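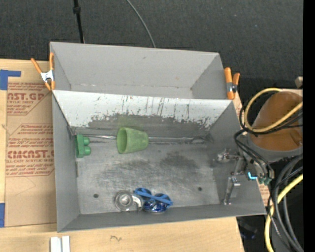 Picking from a bin is a solved problem, a reader wrote under my December column, and I should find something newer to complain about. I would love to. The Bedow method, to be fair, reports 1254 grasps and a very handsome curve. But read the appendix. A grasp counts if the object leaves the floor of the bin, and an attempt that jams gets 2 more tries before it counts as anything at all.

By that rule I am an excellent cook.

Give me a dull table instead - every first try, the long thin things listed apart from the cups, and the misses left in. Sukmont published one like that, with 16 rows, and 4 of them were awful. I trusted the other 12 right away.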